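Practical 2: Comparing two hand-held grippers
Notes for the September group, Dimurville lab

Read these notes before you come. The session is short and there is no time to read at the bench.

You will compare the Kavora gripper and the Hornico gripper. Both are held in the hand and both carry a camera. The mass of the Kavora with its camera is 395 g. Please weigh the Hornico yourselves and write the value in the sheet.

Part A. Open and close each gripper fully, without any object. Note if the pads stay parallel during the whole movement. Clean the pads with a dry cloth before you change to the next person.

Part B. Reach into the corner of an open plastic box. This is more difficult than it seems, as the walls limit the angle of your wrist. Keep the pads open on the way down and stop before the tips touch the floor of the box.

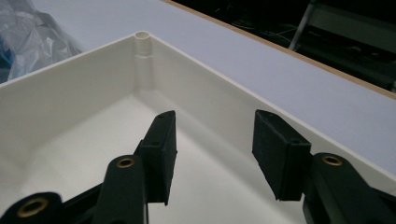
Go down slowly, and repeat the same approach from the other side. If a pad touches the wall, the attempt counts as failed, also when the contact is very light. Lachlan Jardine will keep the time.

Part C. Watch your recordings on the Pollock computer and mark the first moment when both pads are inside the box. Send one sheet per pair to room 80.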